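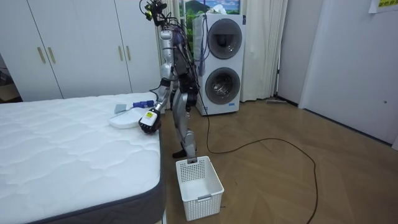

According to Fares Sayegh, the mistake most grown-ups make when they stand up in front of a room full of teenagers is that they start with themselves, and he admits, laughing, that he made it too, for years.

25th May
By the Larstead Neighbor staff

We met him in the cafeteria of the high school in Grotholm, after the last of the spring talks, while the chairs were still being stacked and a couple of boys were hanging around hoping for leftover lemon cake. Sayegh spent 27 years in uniform, most of them in the border garrison up at Backlund, and when he retired he thought he would grow tomatoes. He does grow tomatoes. But he also spends a good part of the school year driving from one district to the next, talking with students in their final two years about what they might do with themselves, and about the people who will come along and offer to decide it for them.

"I used to bring slides," he said. "I had my medals on a slide, can you imagine? I had a map with arrows. And the kids were very polite, because kids up here are polite, and they clapped, and then they went home and I had told them nothing at all."

What changed it, he told us, was a girl at the school in Kodach who put her hand up at the very end, when everybody already had their coats on. She asked him what he had been scared of when he was 17. He didn't have an answer ready, so he stood there for a while, and then he told them about his father's shop closing and how he'd signed up mostly so there would be one less plate on the table. The bell rang and they stayed in their seats.

"So now I begin there," he said. "I begin with the shop. Sometimes I never get to the army part, and that's fine with me."

The talks are arranged by the garrison together with the school districts, and we wondered whether parents worry that it's all just recruiting by another name. Sayegh has heard this plenty of times and doesn't seem to mind it. He said a mother in Larstead told him so to his face in December, in the parking lot, in the snow, and that the two of them ended up talking until their feet were numb.

"She was right to ask me," he said. "I told her, ma'am, I don't carry any forms. If your son wants to enlist he can find the office, it has a very big sign. I came to talk to him about finishing school. Then she wanted to know who pays for my gas, so I told her that too. The garrison pays."

By the garrison's own tally, nearly 1,430 students have sat through one of the sessions since they started, and Sayegh says he'd be lying if he claimed to remember them all. He does remember a lot of them, though. One is driving a milk truck and stops to wave. One wrote to him from nursing college, a long letter with questions about whether it was normal to want to quit every single week. (He wrote back that it was.) Another dropped out, came back, dropped out again, and is now, as far as he knows, doing very nicely with a tile business.

He gets quieter when the talk turns to the ones who drifted off to the armed groups in the hills. It happened more often when he was a young sergeant than it does today, and he is careful about saying why.

"People want me to say they were bad boys," he said. "I knew some of them. They were bored, and somebody came and gave them a job and a nickname. If you're 18 and no other person has asked you to do anything important, that's a powerful thing, having a nickname."

He'd like the talks to be smaller. Right now he often gets a whole grade at once in a gym with a bad microphone, and he would trade that any day for five kids around a table with something to eat. The Grotholm principal has promised to try it in the fall, with a second visit a few weeks later so that the shy ones can have another go at asking their questions.

And the tomatoes? Doing well, he said, apart from the ones by the fence, which the neighbor's goat got into. He had to leave then, with a long drive back to Backlund ahead of him and a slice of the cake wrapped up in a napkin for his wife.

Last updated: December

Contact the newsroom | Copyright Larstead Neighbor | Back to top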